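Salad Night at the Prundwood Kitchen

So I finally got my pictures sorted! Rodica Nistor picked the recipes, I just chopped (and snacked). We do love a cucumber here, the long dark green kind, and the bamboo board gets used for everything.

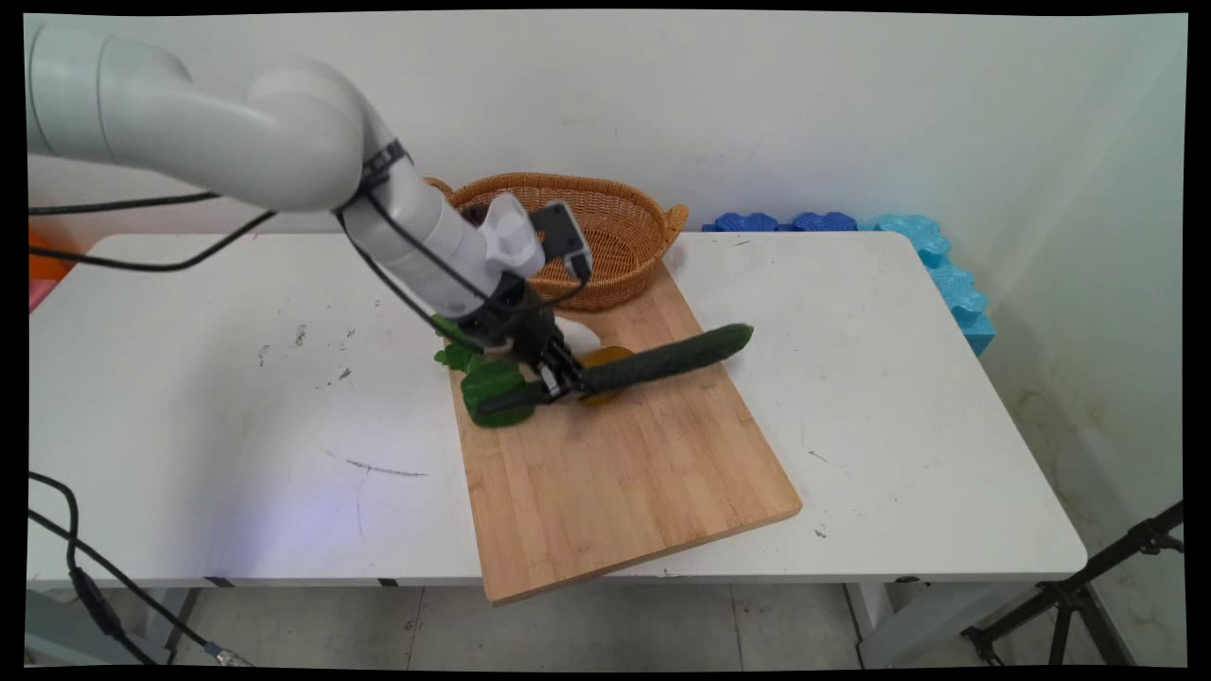

Rodica likes her slices thick, I like mine thin, so we made 2 bowls and argued happily over the dressing. The wicker basket is my favorite thing for carrying greens, by the way. More soon!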